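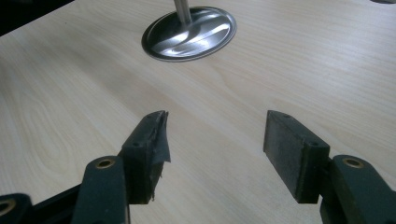 A reader on second shift asked why the April list had a line for pad wear and no line for pad tape, when it was the tape that let go. Fair point. The pad section has been rewritten and moved to the front, and the old item 1 (housekeeping) is now at the back.

Hand-held gripper and table check, Plostgate cell
Filed under: Robot Cells / Faults and Near Misses
39 shares | 7 comments

Use this list before every session with the hand-held grippers. It replaces the one-page list that came with the Marar units. Mark each item OK, FIX or STOP. A STOP item means the gripper goes in the red tray and the session waits.

What happened
A strip of padding worked loose at the tip of a left finger during a long run. It folded back between the pad block and the part. The gripper reported closed, the grip was on the folded strip, and a steel lid slid out and hit the table edge. No injury. The lid landed near the operator's foot, so it was logged as a safety matter and not only as a bad run. The Skorkinen arm in the next cell uses the same fingers, and it was stopped until both sides had been checked.

The unit had done 900 cycles on that set of pads. The old list said to look at pads "regularly."

SECTION A. FINGERS AND PADS

A1. Look at the inner face of each pad block in good light. Edges lie flat, no flap, no strip standing away from the block.
Comment: Check left and right separately and write them down separately. One side can be ragged and peeling at the top while the other still has clean edges, and a single tick for the pair hides it. A loose flap is a STOP.

A2. Run a gloved thumb from the base of the pad toward the tip.
Comment: Go this way only. The other direction presses a lifted edge back down and the pad passes when it should not.

A3. Screws in the pad blocks seated, none proud of the surface.
Comment: Two positions per block. Use the short driver. The long one reaches the linkage and has scratched it before.

A4. Brass bushings in the linkage arms. Open and close by hand, listen, feel for side play.
Comment: No play was found after the incident. Leave the item in anyway.

A5. Close on the test block and pull.
Comment: Do this after A1 and A2. On the day of the drop the test block held fine in the morning, and everyone took that as a pass for the pads.

SECTION B. CABLES AND HANDS 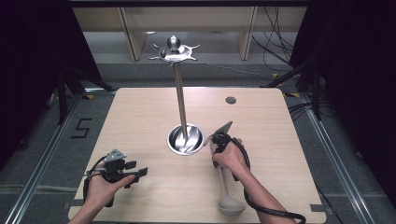
Bulletin 39, p. 3

B1. With a gripper in each hand, reach to the far side of the table and back. Cables follow without pulling.
Comment: Cable loops that hang around the wrist are the usual finding. Shorten the loop or move it to the outside of the arm. If the operator has to shake a hand free, mark FIX.

B2. Coiled cable on the gripper body stays clear of the fingers through the full stroke.
Comment: Check it open and closed. The coil shifts when the handle is turned over.

B3. Floor behind the table. Cables hanging or lying across the floor are out of the walking path.
Comment: Marked FIX at two checks in a row. Covers are on order through Mamari. Until they come, enter and leave from the front.

B4. Stand legs at both sides stable, not touching the curtains.
Comment: Push each stand at chest height. If it rocks, reset the legs before power goes on.

B5. Tall items on the table. Nothing upright should tip if a forearm brushes it.
Comment: Added at the request of the operators. A stand with spiky arms at eye level needs glasses on, no exceptions. Move it back if the task allows.

B6. Stop button within reach of the second person.
Comment: The second person was at the far end of the cell when the lid fell. The button would not have caught the lid. It is still a bad place to stand.

SECTION C. TABLE AND PARTS 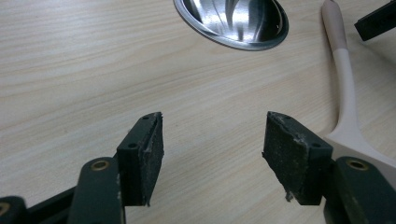
Bulletin 39, p. 7

C1. Clear the area under the fingers before the first grip. Utensils and bowls go where the task sheet puts them.
Comment: If the sheet says a spatula starts on the right, it starts on the right. Put it down, then check that the fingers can open fully beside it.

C2. Grit and fiber. Wipe the table, then look at the lower corners of both pads.
Comment: Frayed edges and small white tufts at the corners are wear. Mark FIX and change the pair at the end of the session. Two people on the same shift graded the same pads differently last month, so use the wear card and not your own judgment. Any piece long enough to fold under the grip is a STOP.

C3. Steel parts dry and free of oil.
Comment: Oil was ruled out for the lid. It had been wiped.

C4. Change pads as a pair and write the cycle count on the tag.
Comment: Limit to be set. The 900 figure is where one set failed and should not be read as a service life. We will propose a number after 3 more sets have been run to FIX and measured.

C5. Housekeeping, as before.

Open points
The gripper still reports closed on a folded strip. Marar has the log and has asked for the fingers. The Skorkinen arm is running again at reduced speed, with A1 and A2 done at every break. Send returned sheets to the Plostgate cell box, including the ones with nothing marked.

Related
Skorkinen arm: restart sheet after a dropped part
Wear card for gripper pads, printable
Floor cable covers: which size to order
Red tray rules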